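4.2 Mise en service des casiers métalliques Plorkum

Les opérations ci-dessous s'effectuent bloc fixé au mur et mis à niveau. Pour la fixation, se reporter au chapitre 3.

1. Ouvrir chaque porte à 80 degrés au minimum et retirer le film de protection de la face intérieure.
2. Introduire la clé dans la serrure ronde et effectuer un tour complet dans chaque sens, porte ouverte, puis porte fermée.
3. Poser la tablette horizontale sur ses quatre taquets. Charge maximale par tablette : 14 kg, uniformément répartis.
4. Reporter le numéro de chaque clé sur la fiche d'attribution Soton.

ATTENTION : ne jamais forcer une clé qui résiste. Vérifier d'abord l'alignement de la porte et resserrer les vis de charnière à la clé de 11.

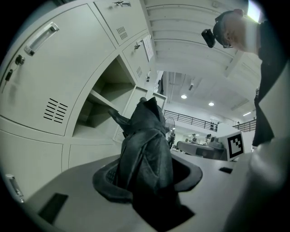
Les fentes d'aération des portes doivent rester dégagées sur toute leur hauteur. Ne coller ni étiquette ni affiche sur les fentes ; les consignes imprimées se placent sur une surface pleine.

4.3 Rangement des vêtements

1. Vider les poches des vestes avant rangement.
2. Suspendre les vêtements longs dans les compartiments sans tablette. Plier les autres et les poser à plat.
3. Fermer la porte sans pincer de tissu entre le battant et le montant.
4. Tourner la clé, la retirer et contrôler le verrouillage en tirant sur la poignée.

Remarque : un cordon peut être attaché à la clé. Sa longueur ne doit pas dépasser 100 mm si la clé reste sur la serrure.

Les clés de remplacement se commandent sous la référence Wivadach, en indiquant le numéro gravé sur le barillet.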